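Ristis : planification du matériel pour la manipulation d'objets transparents

Fichier LISEZMOI du dossier achats, maintenu avec les données

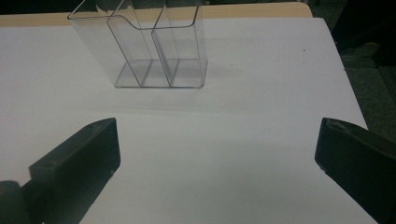

Le budget de Ristis couvre l'outillage de préhension, les objets à manipuler et l'aménagement des postes de prise de données. Les objets coûtent peu, mais ce sont eux qui décident du reste de la commande. Un présentoir à brochures en plastique transparent, à deux compartiments vides, posé sur un fond blanc, ne se distingue guère que par les reflets gris le long de ses plis. Pour cette catégorie, l'éclairage et le fond passent donc avant l'achat de nouveaux doigts de pince.

Contenu du dossier
besoins.csv : une ligne par article, avec quantité, priorité et poste concerné
devis/ : réponses de Vadard et de Wustberg
episodes/ : 88 séquences de référence, à rejouer avant toute modification d'un poste
notes.txt : remarques de montage, non relues

Postes prévus
Deux postes identiques, nommés Yu dans les fichiers, suivis d'un numéro. Chaque poste comprend une table, une surface blanche mate, un éclairage diffus par le haut et une pince tenue à la main. Les doigts sont comptés à part, comme consommables.

Délais
Vadard annonce presque 11 semaines pour les pinces. Wustberg livre plus vite, mais sans les doigts de rechange — il faut alors les commander séparément et refaire l'étalonnage à réception. Les deux devis sont hors taxes et hors transport.

Points ouverts
Le fond sombre n'est pas chiffré. Le remplacement des surfaces blanches est inscrit en fonctionnement, celui des pinces en investissement. La maintenance n'apparaît que dans le devis Wustberg ; ne pas comparer les totaux avant d'avoir retiré cette ligne.

Mise à jour
Toute correction se fait dans besoins.csv. Les montants sont repris dans le tableau général le mercredi.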